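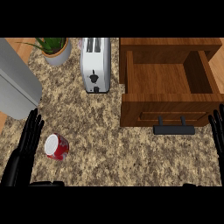 Usa Tanasarn
Control software, Kaewsai
12 February 2019

Red can on its side, drawer wide open, nothing in the drawer. Now tell me whether the task is going well. I've been asking people at work this all morning and I get a confident answer every time, and the answers don't agree.

The task in words is "put the can in the drawer". The task in code is a function called at every step which returns true or false. I have spent two weeks reading that function and I trust the words a lot more.

Some background for those who don't follow me for this. Illow is our simulator. Wurel is the planner that picks the next subgoal. Breno is the learned controller underneath that moves the arms and fingers. I look after the bit between Wurel and Breno, so I get blamed by both sides.

Last week's headline was that the new Breno succeeds on 404 of 1000 simulated runs. The old one was far worse. There was cake. I ate the cake, I'm not a monster.

Then I asked what "succeeds" meant and the room got quieter.

The checker says success if the centre of the can is inside the box of space that belongs to the drawer. That box is fixed to the drawer, so it moves when the drawer moves. Fine so far. The box has no lid, though. It goes up a fair way.

So a can held over the open drawer counts. A can dropped from a height counts on its way past. A can that hits the drawer front, hops up and lands back on the worktop counts, provided it crosses the box for a single step.

Wiroj Khunthong wrote a replay filter that asks for something duller: can inside, below the rim, slow, and neither hand touching it, held for a full second. He ran it over the successes.

37 of them failed his filter. Less than I feared, if I'm fair. I had a much ruder number in my head and had already started being smug about it.

But look at where the 37 sit. Nearly all of them are starts where the can is lying down. Cans that start upright are mostly honest successes. So the score for the hard version of the task was propped up by the very runs that shouldn't have counted.

A can on its side is a different problem from a can on its end. It rolls. The fingers come in from above, one touches first, and off it goes across the granite. Breno was trained mostly on upright cans and has the habits of something trained mostly on upright cans.

Someone will reply "just train on more lying cans". Yes, we'll do that. I'd like to know first whether Illow's rolling is anything like rolling.

I checked. Rolling friction on the can was zero. Not small, zero. The default, never touched. Give it a nudge and it carries on until it meets the toaster or the edge of the world.

Sunee Suksawat set a value from a real can on a real worktop, rolling it down a tilted tray and measuring where it stopped. An afternoon's work with a tape measure. It should have been done before anybody drew a graph.

With her value in, the lying-down starts got easier. Which is awkward for me, as I'd been telling everyone the simulator was flattering us. In that one respect it was being mean to us.

I'm leaving that post in the thread on purpose.

Next, the fingers. Physics in Illow takes 16 small steps for each command Breno sends. Contact between a thin fingertip and a smooth cylinder is fussy, and when I cut the steps in half to save time the fingers sank into the can and then fired it out sideways. Lovely to watch. Useless.

So is 16 enough? I don't know. Doubling it changes a few outcomes each way. I would want outcomes to stop changing before I called the number settled, and they haven't stopped.

Perception. I've kept off this because it's Ketsara Mahawong's patch and she is more patient than me. But the success figure everyone quotes was got with Breno reading the can's position straight out of the simulator. No camera guesswork at all.

When the position has to come from the rendered view, the black hands go over the can at exactly the moment you'd like to know where it is. The estimate then sits still, or jumps. Breno believes it either way.

Ketsara's fix is to pass along how sure the estimate is and let the controller slow down when it's unsure. I like this. I've merged it. I'm still waiting to see a case where it slows down for the right reason and not because the toaster's shiny top confused it.

The toaster does nothing in this task, by the way. Nor does the plant. They're there as clutter. I did ask whether Wurel knows that, and the reply was "it should".

It did not. In a few logs Wurel had put "clear toaster" in front of "grasp can" although the toaster was nowhere near the reach path. The cause was my code, a padding value in metres where I'd meant centimetres. So much for the bit between.

Fixed, with a test. The test fails on the old code, which I now insist on seeing for every test, mine included. You would be surprised how many pass on both. I was.

And the drawer. Wurel treats "drawer open" as a yes or no. Breno opens it by some amount. Anything past halfway is yes. Halfway is plenty if you bring the can straight down. It's not plenty if the wrist is tilted, and the wrist is often tilted.

I've asked for the opening to be passed as a distance. Paweena Limsakul objects that every extra number Wurel has to reason over makes planning slower, and she has timings to show it. She's right about the timings. I still want the number.

We've settled on three levels for now: shut, part open, fully open. Neither of us likes it. It'll go in the next build.

A few people have asked for the corrected headline. You can do the subtraction yourselves, but please don't quote it. It takes a wrong rolling value, perfect knowledge of the can and my padding bug, and tidies up only the counting. A clean count of a muddled run.

The full rerun is queued: Wiroj's filter, Sunee's friction, Ketsara's estimates from the rendered view, and equal numbers of upright and lying starts, reported separately. If anyone averages those two columns into one I will find out.

My guess is that upright holds up and lying drops hard once the perfect position is taken away. I've written that down in the ticket before the run so I can't wriggle later.

There's talk of showing this on hardware in June. I'd sooner show the failures sorted by cause than a film of one nice run, but I've been told that isn't what a demo is. We'll see.

Reply to a question I've had twice: no, I don't think simulation is a waste of time. I found every one of these faults in it, in a fortnight, without breaking a finger. I think a success rate from it is a statement about the checker until somebody has read the checker.

Second question, also twice: yes, the drawer box in the checker has a lid now. It's set at the rim. Wiroj wants it a bit lower so a can resting on the edge doesn't slip through, and that change is in review with me. I'll get to it after lunch.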